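Galo Bench Cell - setup and care

Product no. 992
Supplied by Faltgate
Page updated 2021-03-19

The Galo is a table cell for light picking of fruit, vegetables and small kitchen goods. It comes with one arm, a two-finger gripper, the white table top and the wall panels. The arm is fixed at the side, so the operator can reach the table from the front.
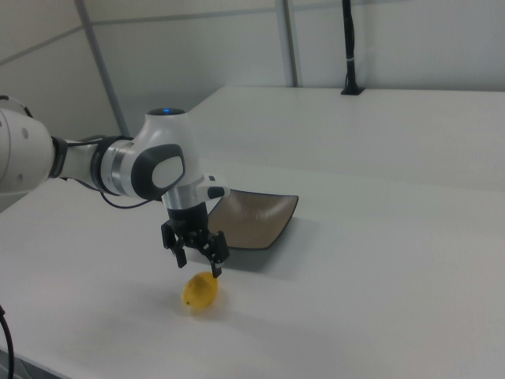 Before the first start, please check the 4 bolts of the arm base with the key from the Mistar tool set. Then run the arm at 80 percent speed through the complete program, with the fingers open. If the gripper comes too low over the table, correct the tool length in the settings and not in each point of the program.

The cable under the arm must hang with a small curve. When it is pulled tight, it wears quickly at the wrist. We had this fault on two older cells, and Waqas Yousafzai from our workshop now checks every cable before delivery.

Weekly care
Clean the fingers with a soft cloth and mild soap. Do not use spray on the gripper joints.
Wipe the table and remove any juice, also along the seam.
Open and close the gripper 100 times without load and listen for a clicking sound.

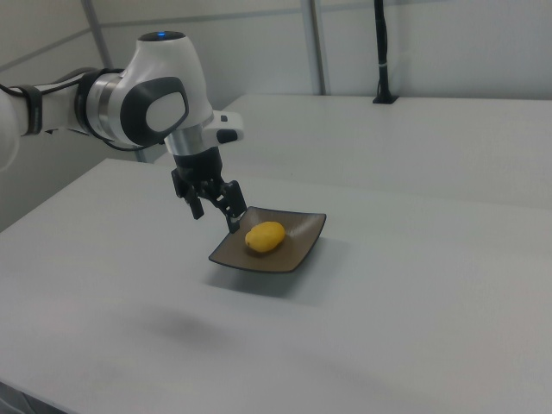

Finger tips are wear parts. Change both together, then teach the closed position again. A finger which is bent even a little can push the dish away before the gripper has closed - in this case do not bend it back, order the Durrani finger kit.

The kit includes two fingers, screws and a printed guide. Delivery of spare fingers is from our own stock, except in August when the store is closed for two weeks.

For questions about repair, please write to Irfan Siddiqui at the service desk and give the serial number of the arm.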